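Buying a Robot Arm Should Begin With the Service Agreement
Opinion. By Stela Buzatu, Office of Equipment Policy, Palacios Technical Institute

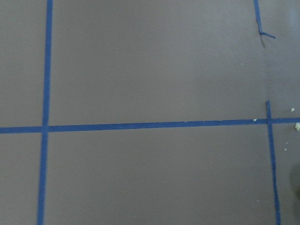 What should a public institution ask first when it is offered a robot kit?

It should ask who will keep the kit working in its third year, and at what price. The purchase price is the figure most often discussed and the one that tells a buyer the least.

This office has spent the period since February reviewing the Indard bench kit, which is sold to colleges and small workshops as a complete package. The kit includes an arm, a gripper with a small camera, a controller, and a license for the Carov planning software. The vendor presents it as suitable for sorting and placement exercises by students with no earlier training. On that narrow claim we have few complaints. Our instructors had the arm moving on the first morning, and the printed manual is clear.

My objection concerns the terms under which the kit is offered. The license for Carov is renewed each year, and the arm will not run a saved program once the license has lapsed. An institution that buys the hardware therefore owns an object it may not be able to use. Güven Tuncer, who manages our teaching laboratories, raised this point with the vendor in writing. The reply described the arrangement as standard practice. It may be standard, but public buyers are not obliged to accept it.

Setup deserves more attention than sales literature gives it. The Indard quick-start guide asks the user to mark out the work surface in cells and then to teach the arm where each cell lies. Painter's tape is a sensible material for this purpose. It is cheap, and students can lay it themselves. Strips put down by hand will nonetheless lean a little, and a surface with a crease in it will not hold a line as well as a flat one. A product intended for classrooms should tolerate such conditions, and its documentation should say by how much. The present documentation is silent on the matter.

We also considered the service plan offered by Andimus, an independent firm that supports several makes of arm. Its contract runs to 29 pages, against 76 for the plan sold with the kit, and it states a response time in hours. Natália Rebelo of our purchasing section found that the vendor's plan leaves out gripper fingers, cables, and any fault traced to "surface preparation." The last of these is broad enough to cover most of what happens in a teaching room.

Some colleagues hold that delay carries its own cost, and that students should not wait while offices argue over clauses. I take that view seriously. There are 57 students on the waiting list for the automation course. A short lease, with software access guaranteed for its full term, would serve them without binding the institute to conditions it has not had time to test.

The office has recommended a lease of 26 weeks on those terms. The vendor has been asked to respond in writing before the start of the next teaching term.

30 July 2020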